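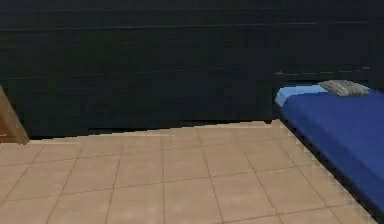
How long should a women's rugby squad rest between two away matches? In our data, five full days were enough for most players, but front-row forwards needed seven.

4.2 Recovery after travel

We followed 22 players of the Clondton club during one season, from January until the last league round. Each player filled in a short sleep diary every morning, and the staff at Hisov collected 1122 diary entries in total. Entries without a bedtime were removed before the analysis.

Figure 3. A dark wall with a bed at the right.

Players slept 35 minutes less on the night after an away match — the loss was largest after the trip to Lorkovbridge, where the kick-off was late. Jump height came back to its usual level before the feeling of tiredness did. We did not find the same order in the Bangera squad, which trained only twice a week. The difference may come from training load, but our design cannot show this.

We use cookies to improve your visit. Accept | Settings

Comments (2)

Did you separate starters and replacements? Our bench players sleep worse than the starters.

Thank you for the section. I would like to see the table for the forwards.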